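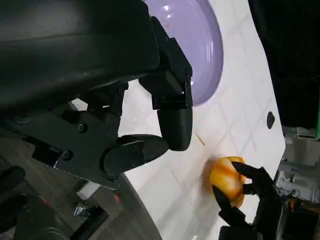 Fig. 7. Wrist view, left arm. Right gripper on the yellow piece, left fingers open beside the bowl.

Section 4: Teaching a pick-and-place by remote control

By now you should have both arms homed and both leaders (the two handles you move about) plugged in and talking to the Vondonetti box. If the light on the box is still amber, go back to Section 3, because none of what follows will work until it's green.

I'm using "put the yellow thing in the bowl" all through this section. It's the first task I taught the pair and it's still the one I use after I've changed anything. It needs both arms to stay out of each other's way, it doesn't take long, and if it goes wrong you've lost a bit of food and no fingers.

4.1 Laying out the table

1. Put the bowl down first, within easy reach of the left arm. Any light plastic bowl will do. Please don't use your good china, I went through two before I learned that.

2. Put the object down where the right arm can get at it from the side. Soft things are kinder to learn on than hard ones, as the fingers can sink in a little and you don't need to be spot on.

3. Check that both wrist cameras can see the object from the resting pose. Open the Mai window and press V to flip between them. Having a gripper fill a good part of its own view is normal. You want to see the fingertips and a decent patch of table past them, and that's all.

4. Wipe the table. Juice smears build up over a session and the learned policy can get attached to them, which sounds daft until you've watched an arm reach very confidently for a stain.

Note: if your table has a printed grid, don't be tempted to put the object on the same square every time. It feels tidy and it makes for a hopeless policy. Shift it a bit between takes, and turn it too.

4.2 Taking hold of the leaders

1. Sit or stand so that both leaders are in front of you and your elbows are free. I sit. Gerd Wegener, who wrote the first version of this guide, swore by standing, and his takes were smoother than mine, so try both.

2. Put thumb and finger into the loops on each leader. Open both hands all the way.

3. Bring the leaders to match the pose of the arms as closely as you can. It doesn't have to be perfect, but if you're a long way off the arms will jump to catch up when you engage them.

4. Press the left pedal once. You'll hear one beep and the arms will start following you.

CAUTION: Keep everyone else's hands off the table from the first beep until you've pressed the pedal again. The arms follow the leaders and nothing else, and if you sneeze, they sneeze.

5. Spend a minute just moving about. Open, close, wave. Get used to the small delay (45 milliseconds on my set-up, yours may be a touch more over wireless).

4.3 Recording a take

1. Return both arms to rest, fingers open.

2. Press the right pedal. Two beeps means it's recording.

3. Move the right gripper in low and from the side. Get one finger over the top of the object and the other against its lower side, then close gently. Watch the wrist view while you do this and not the arm itself. It feels wrong for the first dozen takes and then suddenly it doesn't.

4. Stop closing as soon as the object is held. With something soft it's very easy to carry on squeezing, since you can't feel anything through the leader. The grip bar in Mai should sit in the green third.

5. Hold the left gripper open and still, near the bowl. Its job in this task is to steady the rim if the bowl slides, so keep it close but don't touch yet.

6. Lift, carry across, lower and let go. Don't throw it in from a height!

7. Bring both arms back to rest and press the right pedal again. One long beep, and the take is saved.

Note: the way back to rest is part of the take. If you cut it off early, the robot learns to drop the object and then hover there looking lost.

4.4 Keeping or binning

Mai will ask you K or B after each take. I keep small wobbles and second attempts, as long as the second attempt works – those are the takes that teach it to recover. I bin anything where I bumped the bowl hard, where the two grippers touched, or where I got distracted and sat there for ages.

Don't agonise over it. You can go through the whole lot later in the Brallard viewer, and it's far easier to judge a take when your arms aren't aching.

4.5 How many do you need?

For one object and one bowl, I'd start with some 400 takes. My own set for this task stands at 342 kept, and it does the job on most mornings. When the Drustville workshop asked for several objects in mixed positions we went up to 2,000, and I wouldn't want to do that again without a second person to swap with.

Have a break every half hour or so. Tired takes are jerky takes, and you won't notice until you play them back.

4.6 If something goes wrong

Arms jump when you press the left pedal: your leaders were too far from the arm pose. Disengage, line up, try again.

One gripper doesn't close fully: look for a bit of food stuck to the pad. If the pads are clean, run the finger calibration again (Section 3.5).

Wrist picture freezes but the arm keeps moving: stop straight away and bin the take. It's nearly always the cable at the elbow. Push it home and clip it.

Object slips as you lift: you've got hold of it too near the end. Go lower and further round before you close.

Both arms stop and the box beeps on and off: they came within the safety distance of each other. Back the leaders away from the middle, then press the left pedal twice to clear it.

Once you've got your first batch saved, carry on to Section 5 for training.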